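Re: [fernereck-house] lamp bases, bulbs, and the big swap shelf

> I've got two old lamps to put on the swap shelf but the
> shades are long gone. Is it worth cleaning them up, or do
> people only take things that are complete?

Oh please do bring them! Half of what I own came off that shelf with a piece missing, and my hall light is an Unwood base that sat there all through January before I grabbed it. I wipe everything with a barely damp cloth – plug out first, obviously – and leave it on a towel overnight. Old sticky stuff I rub off with a bit of cooking oil on a rag, then dish soap so it doesn't stay greasy. And check the label for the highest wattage, mine says 40 and the one before it had a 100 in it (yikes). 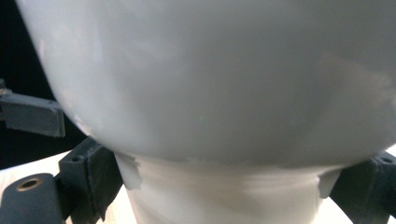 Should small things go in the bin or loose on the shelf? Loose is better for anything that can chip, and the bin is fine for cords and plugs.

I'll be down there at 3 with the Ternus boxes if anyone wants a hand carrying – the side door sticks, so give it a good shove.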